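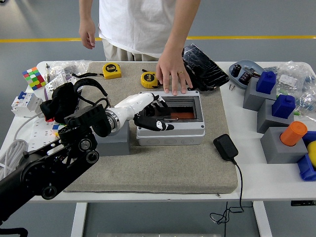

Moved into a 1958 house in August and spent the fall learning how its electrical system works. Writing down what I learned in case it helps someone else with an old place. I'm a homeowner, I don't do this for a living. Long thread.

The house had a 100 amp panel, original to a remodel in the seventies as far as anyone can tell. Sixteen slots, all full, four of them with two wires under one screw. The inspector wrote "double taps, have evaluated" and moved on to the gutters.

First thing I did was map the circuits. This takes an afternoon and costs nothing. Plug a radio into an outlet, turn it up, flip breakers until it goes quiet, write it down. Do every outlet and every light. Do both halves of each duplex outlet, they can be on different breakers.

Results: the whole upstairs plus the bathroom fan plus the front porch on one 15 amp breaker. The kitchen on two. One breaker labeled DRYER that fed the garage. One breaker labeled "Akanda" that fed the doorbell and one outlet in the hall.

Asked the neighbor across the street about that one. Akanda was the name of the family here in the eighties, and their grandmother had the room off the hall. So the label was accurate at the time.

Got three quotes for a 200 amp upgrade. I won't post all the numbers because they depend so much on where you live. The lowest was from a man who didn't want to pull a permit. Skip anyone who says that. If there's a fire your insurance company will ask.

Went with Obaidul Mollah, a one-man shop two towns over. He spent an hour in the basement before he gave me a price. The other two spent ten minutes. His number for the panel swap, new ground rods and the permit was $2,415. The utility side was separate.

The utility side is the part that takes time. They have to disconnect you at the pole, and they schedule that when they feel like it. We waited five weeks. Call them before you hire anyone and ask what the wait is.

If your meter is in a bad spot, this is when you find out. Ours was behind a lilac. Code wants clear working space in front of it. Lilac came out. My wife is still sore about the lilac.

Day of the swap: power off at 8 in the morning, back on at 4:30. Empty the fridge into a cooler the night before. Charge your phone. If you work from home, don't plan to.

What he found with the cover off: one breaker with heat damage on the side, one neutral that was barely under its screw, and a mouse nest in the bottom of the can. The heat damage was the kitchen circuit with the toaster oven on it. We'd smelled something twice and blamed the toaster oven.

If you smell something fishy or like hot plastic and you can't find the source, turn off the breaker and call somebody that day.

Next was the outlets. Most of the originals were two-prong. There is a legal way to put in three-prong outlets without a ground wire, which is to protect the circuit with a GFCI and label the outlet "No Equipment Ground." That's fine for a lamp. I wouldn't put a computer or a surge protector on it.

We did GFCI upstairs and ran new grounded cable to the office and the kitchen. Full rewire would have meant opening the plaster. Maybe in ten years.

Things I did myself, with the breaker off and a tester in my hand: swapped switches, swapped light fixtures, replaced cover plates. Check your town's rules, some of them want a permit even for a fixture. Things I left alone: anything in the panel.

About testers. The pen kind that beeps is useful and it will also lie to you. Check it on a live outlet, check the dead one, then go back and check the live one again. I use the pen first and a plain two-lead meter after.

Take a picture of every switch before you disconnect it. Three-way switches have one screw that's a different color and you need to know which wire was on it. I skipped this once and the stair light only worked from the bottom for two weeks.

Boxes. Old metal boxes are small. A modern dimmer is big. There's a limit on how many wires can go in a box of a given size and you can look it up. If you're leaning on the switch to get it back in the wall, the box is too full.

Junctions have to stay reachable. I found one taped splice buried in the attic insulation with no box at all. Obaidul put a proper box with a cover on it and screwed it to a joist. Took him fifteen minutes. It had been up there for decades.

Pavithra Pillai was our inspector from the town. She was in and out in twenty minutes and failed us on one thing: the cable in the basement needed a staple closer to the panel. Fixed it while she was standing there and she signed off.

Type your panel directory and tape it inside the door. Use room names that don't depend on who lives there. "Northeast bedroom," not "Sam's room." See Akanda, above.

Things I'd do differently. Call the utility in spring. Ask for a bigger panel than the one quoted, spare slots are cheap on day one. Put in the conduit to the garage while the yard was already torn up. We're going to have to dig again.

Total for the year, counting the utility work, the office and kitchen runs, outlets and the permit: a little more than we'd set aside, less than a roof. The lights don't dim when the furnace kicks on anymore.

Will add to this when we do the garage, probably in April.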